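Clallarton food shelf asks for cans with pull tabs

The food shelf on Trovance Street in Clallarton is asking people to choose cans with pull-tab lids when they donate this spring. Organizers say many of the households they serve have no can opener, or have trouble using one.

The request went up on the shelf's door in March, after a survey of 161 regular visitors. Of those, 70 said they had gone without a canned item at least once in the past year for lack of a way to open it.

"We used to hand out openers with the bags, and we went through more than 100 of them," said Pádraig Daly, who runs the shelf. "They're cheap ones and they don't last. A ring on the lid is simpler for everyone."

Beans, fish, soup and fruit are needed most. Regular cans are still welcome and will go to the hot lunch program at the Arnutholm center, where the kitchen has its own equipment. Sealed cups and cartons are fine too, as long as the contents are named on the outside and the date can be read.

Cans with deep dents along the rim or a swollen lid can't be used and should be left at home.

Donations can be dropped off at the side entrance until 2 p.m. The Ó Conaill grocery next door also has a collection bin near the registers, which is emptied each evening. Anyone who needs food can come in during opening hours without an appointment.
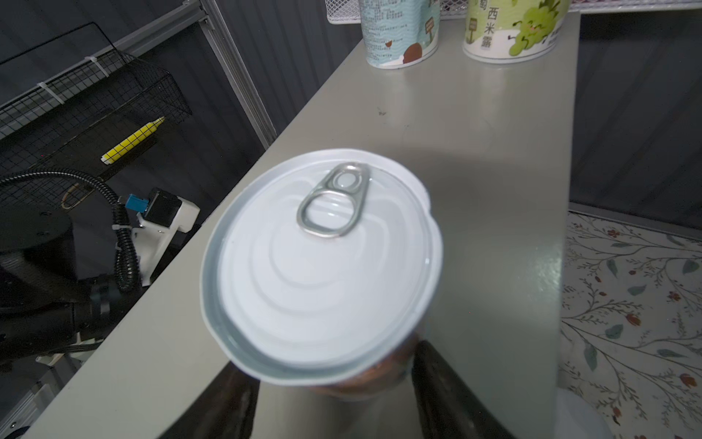

A can with a pull-tab lid, the type the Clallarton shelf is asking for.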